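Running a Small Guesthouse Through the Off Season
Speaker notes, regional lodging owners' meeting, August 12, 2020

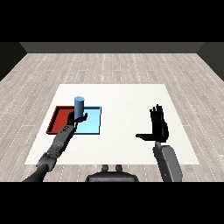
Notes series, no. 14

Open with the numbers from our own place. The Hevgate is a guesthouse in Baltden, two streets back from the harbor. We used to close from the end of fall until Easter. Three winters ago we stopped doing that. Say up front that this talk covers small properties only. Anyone with a conference hall has different problems.

Why we stayed open. The fixed costs did not stop when we closed. Insurance, the boiler contract, the loan and the property tax all came due either way. I worked out that a closed month cost us 690 a week before anyone had slept in a bed. Give them a moment to do their own version of that sum.

Who comes in winter. Ask the room first, take two or three answers. For us it was people working on the ferry dock, families visiting relatives, and walkers who do the coast path when it is quiet. We had expected couples on weekend breaks. We got a few, mostly in March.

Work crews book by the week and leave early in the morning. They want parking for a van, a place to dry boots and breakfast before six. They do not care about the sea view. We put them in the back rooms and kept the front ones for short stays.

Rates. We tried cutting the room rate by half the first winter. It filled some nights but the guests who came in summer saw the winter price online and asked for it. Now the nightly rate stays close to the spring one and the weekly rate is where the discount sits. Read out our two lines from the rate sheet if there is time.

Heating. Slow down here, this is the part people ask about afterward. We close the top floor completely. Water off, radiators on the frost setting, doors shut. One person walks through it every morning and signs the sheet. The first year we left the top floor half heated in case of late bookings and paid for it. If a late booking does not fit on two floors, we send it to the Droltilano up the hill, and they send us theirs when they are full.

On that arrangement: nothing is written down. We agreed on a commission at the start and dropped it after one season. It was more trouble to keep track of than it was worth.

Breakfast. Summer is a buffet. Winter is a short menu, ordered the night before on a card left at the desk. Eggs, oatmeal, toast, one cold plate. Less food goes in the trash, and one cook can handle it alone. Some regular guests complained that the buffet was gone. We now put it back for the holiday week.

Staff. We keep three people through the winter on shorter hours. Before, we let everyone go and hired again in spring, and spent the first month training. Mention that the shorter hours were agreed in writing before the summer season began, with the weekly minimum stated. Do not get into local employment rules. Tell them to ask their accountant.

Booking software. We use Vlad. Keep this short, it is not a sales talk. The useful thing for us is that rooms can be taken off sale by floor. The annoying thing is that the weekly rate has to be entered again each time the season changes. If someone asks about other systems, I have not used them.

Repairs. Painting and bathroom work used to be done while we were closed. Now we do two rooms at a time, midweek, and warn anyone booked next door before they arrive. A guest who has been told about drilling is usually fine with it if it stops by four.

Pets. We charge for dogs in summer and not in winter. Walkers bring dogs. Keep old towels by the side door.

This year. Everyone will want to talk about it. Say plainly that we were shut in spring like the rest, that the figures here come from the winters before, and that I do not know what the coming one will look like. We have kept free cancellation up to the day before arrival and will leave it in place until Easter. Deposits for weekly stays are 200, returned in full if the stay is called off by either side.

Questions. Leave fifteen minutes. Handouts are the morning check sheet for the closed floor and the breakfast card. Both can be copied and changed. Extra copies are on the table by the coffee.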